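Getting a bookcase square, level and fixed to the wall

By Seraina Danzer
Updated 21 Oct 2025

Most shelving trouble starts in the first half hour. The back goes on crooked, the unit leans, the shelves sag by the following May and everything on them slides to one end. These notes cover timber bookcases and open shelving, bought flat or built at home.

Before you start

Clear enough floor to lay the unit down flat with room to walk past it. Put an old blanket or the flattened carton underneath so the front edges don't get marked. Sort the fittings into jar lids or a muffin tin. If you are short of a part, find out now and not with the sides already glued.

Check the ceiling height against the diagonal of the side panel as well as its height. A tall unit built on the floor has to swing up through that diagonal. If it won't clear, build it standing, with a second person holding the far side.

Squaring up

Join the top, bottom and sides loosely first. Measure corner to corner one way, then the other. When the two measurements match, the case is square. If one is longer, push in on the corners of the longer diagonal until they agree, then tighten the screws.

Fit the back while the case is still lying down. Start at one top corner and work along the top edge, then down one side, measuring the diagonals again before you finish. The back is what keeps a bookcase from racking, so don't leave it off to save time. If it comes in two pieces, make sure the join sits behind a shelf where it can be pinned.

Levelling

Stand the unit where it will live and put a spirit level on the bottom shelf, side to side and then front to back. Pack under the low corner with plastic shims. Folded cardboard compresses over a few months and you end up doing the job again. Cut the shims off flush with a utility knife.

On carpet, the gripper strip along the skirting board tips tall units forward. Either pack the front edge or cut a notch in the base of the side panels to clear it.

Fixing to the wall

Anything taller than your waist should be fixed, and always if there are kids in the house. Find a stud with a stud finder, or tap along and confirm with a fine drill bit somewhere it won't show. Use a bracket at the top, screwed into the stud and into the solid part of the case. Screws through a thin back panel alone will tear out.

For brick, use a masonry bit and proper plugs. In plasterboard with no stud where you need one, screw a timber batten across two studs, paint it to match the wall and fix the case to that.

Stopping the sag

Heavy books go on the lowest shelf and at the ends of the others, close to the supports. Lighter things go in the middle. If a shelf has already bowed and both faces are finished, take it out and turn it over - the load will bring it back over time. For a permanent cure, glue and screw a strip of hardwood along the underside of the back edge, or add a stiffener to the front edge if you don't mind the look.

Marks and scratches

Wipe bare or oiled timber with a barely damp cloth and dry it straight away. Light scratches in oiled timber can be rubbed with fine paper along the grain and re-oiled. Put the oily rags outside flat to dry before binning them, as they can catch fire if left scrunched up.

Don't sand veneer unless you know how thick it is. A wax stick in a close colour does a better job on small chips. Pick one slightly darker than the timber, press it in, and scrape off the extra with an old plastic card.

Musty smell in a closed-up unit usually means it is hard against a cold outside wall. Pull it forward 2 cm, use a spacer behind the bracket, and leave the shelves empty for 5 days before reloading. 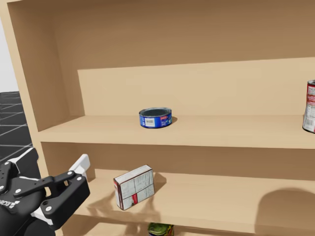
Open shelving in a light wood finish.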